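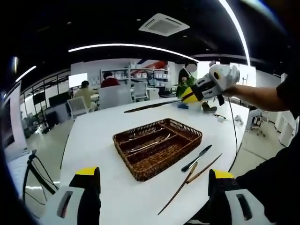

Prosari, the tableware rental company from Kutska, opens its second depot in Holtari on August 29, 2024. The new depot will serve canteens, wedding halls and small restaurants which until now had to wait for the delivery from Kutska. Customers can rent plates, glasses and cutlery, and also smaller things for the table, such as a brown wicker tray with three compartments or long wooden chopsticks. The minimum order is 12 place settings.

The Holtari depot has 856 square meters of floor and its own washing line, which can clean 2,000 pieces per hour. Prosari has invested in this line together with its long-time partner Preda, a supplier of dishwashing equipment. The company rents out its stock in the whole region since February.

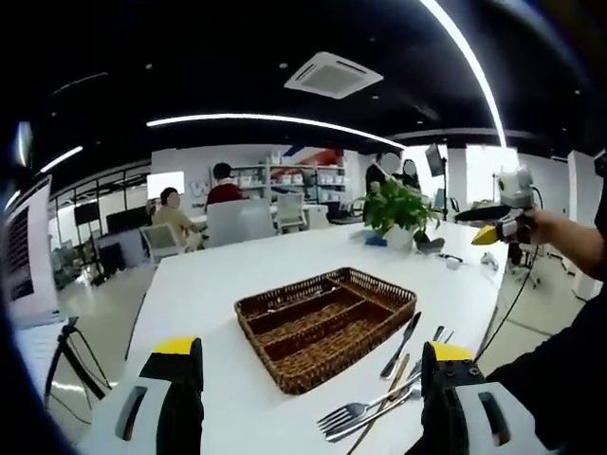

Prices stay the same in both depots, and return of unwashed items is included in the rent. Orders under 1,000 pieces can be collected by the customer on the same day. Forks and table knives are rented by the piece, and the woven trays for them can be added to any order. Delivery inside Holtari is free of charge until the end of the year.

For price lists and bookings, please contact the Prosari office in Kutska.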